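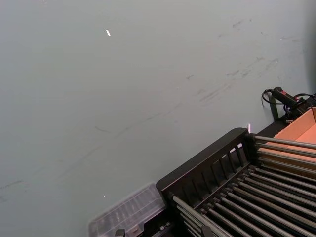

Schwarzes Gestell mit silbergrauen Stangen, dahinter ein offener Karton: Blick auf den Arbeitsplatz aus Sicht der Handgelenkkamera.

Ob Maschinen inzwischen einfache Handgriffe im Laden oder in der Küche übernehmen können, beantwortet Leif Holmgren mit einer Gegenfrage: »Wie oft hintereinander?« Der Ingenieur leitet bei Ondport die Versuche zum Greifen und Einräumen. Einen Artikel aus einem offenen Karton nehmen und auf einer geneigten Ablage absetzen, das gelinge seinem System unter günstigen Bedingungen. Günstig heißt: bekannter Artikel, bekannte Lage des Kartons, gleichbleibendes Licht.

Im November ließ Holmgren eine Serie von 464 Greifvorgängen auswerten. Mehr als 400 davon endeten mit einem korrekt abgelegten Artikel. Der Rest verteilt sich auf Fehlgriffe, verkantete Teile und Abbrüche durch die Kraftüberwachung. »Für eine Veröffentlichung reicht das. Für eine Filiale bedeutet es, dass ständig jemand danebenstehen muss«, sagt er.

Am meisten Zeit kosten derzeit die Kartons. Klappen, die nach innen stehen, verdecken den Inhalt und verändern bei jeder Berührung ihre Lage. Die Kamera sitzt am Handgelenk des Arms und verliert beim Eintauchen einen Teil der Umgebung aus dem Blick. Eine zweite, fest montierte Kamera helfe nur begrenzt, so Holmgren, denn der Arm verdecke ihr die Sicht genau dann, wenn sie gebraucht werde.

Schwierig sind auch durchsichtige Behälter. »Die Tiefenmessung liefert dort Lücken oder Werte, die vom Untergrund stammen. Wir schätzen die Kante dann aus dem Farbbild.« Bei glänzenden Stangen tritt ein verwandtes Problem auf: Die Lichtstreifen wandern mit der Kamera, und die Software hält sie gelegentlich für Kanten.

Im Haushalt sieht Holmgren noch größere Hürden. Die Partnerfirma Trellcombe erprobt dort das Ausräumen von Geschirrspülern und das Sortieren von Vorräten. Die Steuerung stammt in beiden Projekten von Kwok, die Greifer unterscheiden sich. Ein geübter Mensch brauche für die Testaufgabe von Trellcombe 70 Sekunden, der Arm ein Mehrfaches davon. »Die Geschwindigkeit lässt sich erhöhen. Dann steigen aber die Kontaktkräfte, und man verliert den Spielraum für Korrekturen.«

Einen Termin für den Einsatz ohne Aufsicht nennt er nicht. Als Nächstes soll in Lollden ein Versuch mit 100 verschiedenen Artikeln beginnen, zunächst außerhalb der Öffnungszeiten. Gemessen wird neben der Erfolgsquote auch, wie lange das Personal braucht, um nach einer Störung den Ausgangszustand wiederherzustellen – diese Zahl fehle ihm in den meisten Berichten der Branche, sagt Holmgren.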